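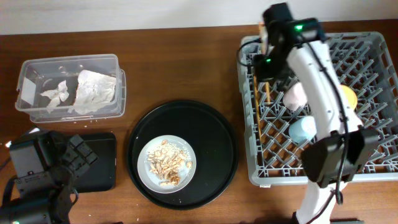 The open day report, as promised to the three people who couldn't come and the one who said he couldn't. Stunholm gave us the back half of their ground floor, one table and a great deal of hand sanitizer, and 47 people signed the sheet. The demo was the kitchen one, two arms working over the same table, with the plate of mixed nuts on the round tray and the cups in the gray crate. The cups are pink, light blue and yellow, and a boy of maybe six asked why the robot didn't get the good cups. Wichai told him those were the good cups.

We ran from ten until four with a break for lunch, which the arms did not need and Wichai did. The nuts were the big draw. People will stand a long time waiting for a machine to pick up a walnut. I've seen concerts with less attentive crowds.

Other notes, in no order:

The talk ran long. I cut the slides on calibration after I saw a man in the second row reading the fire notice.

Jintana's handout ran out before noon. We printed 31, on my advice. Sorry, Jintana.

Two visitors asked about joining the list, so if you see new names, be nice – at least until September.

Somebody left a green umbrella. It's at Stunholm's front desk.

Now to Cường's message, which I've been putting off.

Cường Lý wrote:
> Sorry I missed it. Three questions before I sign off on the
> next one.
>
> 1. Did we spend the whole 348? The receipts I have don't get
> anywhere near it.
>
> 2. Can the arms be slower? At the July rehearsal my aunt
> stepped back so fast she sat on Somkiat.
>
> 3. Does it have to be nuts? Half the schools we want to invite
> won't allow them in the building.

1. Yes. The missing receipt is the van. I have it, it's been through the wash, and you can still read the total if you already know the total.

2. They were slower. We had one complaint that they were too slow, from a gentleman who told me he could do it faster himself. I believe him.

3. Fair point. Dry pasta would do for the schools, though I'd want a week of practice with it first. Somkiat suggested buttons. Somkiat can bring the buttons.

Saengthong have offered us their hall for the next one if we can live with the stairs. I'd like to hear from whoever carried the crates last time before I answer them.

Timo

--
Timo Ackermann
Jaltilari list, August 2021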